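Mekar fold-down workbench: my thoughts after a winter of use

I put off buying a proper bench for more years than I care to admit. Every job in our house, from mending a chair leg to potting up the sweet peas, was done on the kitchen table with an old sheet over it, and the table has the scars to prove it. So when my neighbour Liette Charbonneau told me she was ordering a Mekar for her garage and could get two delivered together, I said yes before I'd even measured the wall (do measure the wall!).

It came in January, in one long flat box that took two of us to get up the steps. Everything was in there, including the wall plugs, though I swapped those for better ones as our walls are old and crumbly. The instructions are mostly drawings. I got on fine until the hinges, where two drawings look the same and aren't, and I had the left one on upside down before I noticed. Allow an afternoon, and have somebody with you to hold the top while you mark the holes.

Once it's up, it really is a lovely thing to work at. The top is smooth and doesn't wobble, even when I'm leaning on a saw, and the height suits me very well. My brother-in-law Wayne is a good deal taller and grumbled about his back after half an hour of sanding, so if you're tall I'd fix the rail a bit higher than they tell you to. Folded away it sticks out about as far as a thick book, and I can get my bicycle past it.

Now for the grumbles. The catch that holds it shut is stiff, and on cold mornings I need both hands for it. The finish marks easily as well. A mug of tea left a ring on the second day, which I've never managed to shift, and I've since given the whole top two coats of oil. I do wish there were a lip along the back edge, too, because pencils and screws roll straight down behind it and I've spent a fair bit of time on my knees with a torch.

I had one question for the shop, over a missing washer, and a very patient lady called Fiorella sent me a bag of 20 in the post, so I shan't run short. Liette had no missing parts at all, but her box arrived with a squashed corner.

Would I buy it again? Yes, I would, and I'd get the drawer that goes underneath at the same time, as adding it later means taking the top off. I'm putting that off until the spring, when I can work with the door open.

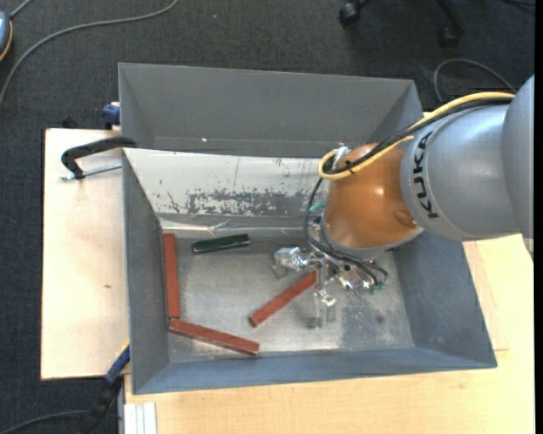 Good points
Steady, folds nearly flat, helpful people at the shop

Bad points
Stiff catch, marks easily, muddling hinge drawings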